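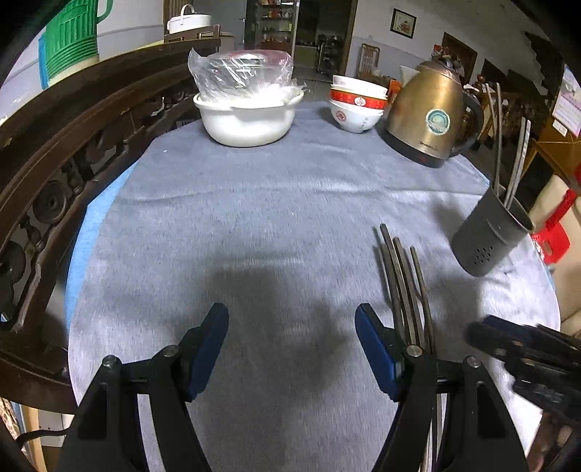 Hsin-yi Cheng owns more chopsticks than her cupboards can hold, and she can tell you where almost every pair came from. On a Sunday in June she invited me over for noodles and we ended up talking about nothing else until the tea was cold.

"People will spend weeks choosing a knife," she said, "and then eat every meal of their lives with whatever came in the packet." She ran a tableware stall, Ernine, for years before moving it into a proper shop, and metal chopsticks are what she sells most of. I came in a skeptic. Metal had always seemed slippery to me, and a bit too heavy for a long dinner. Then she handed me a pair with squared-off ends and I was completely won over (they don't roll off the table!).

Her regulars have strong opinions. Ka-ming Yang likes his thin and light, for picking bones out of steamed fish. Wing-sze Kan wants length, and plenty of it, because she cooks with the same pair she eats with and her stove spits.

Then there's the question of where they live. Cheng is a firm believer in a standing holder on the table, one with drainage holes low down, so everybody can reach over and help themselves. A drawer is fine for forks, she says, but chopsticks get mixed up in there and you spend half of dinner hunting for a match. Put a cloth down first, something plain in gray or blue, and even a weeknight bowl of dumplings feels like company is coming.

I went home with two pairs and a holder of my own. My old bamboo set has moved to the back of the drawer, next to the corn skewers, and my noodles have been landing on my shirt a lot less often.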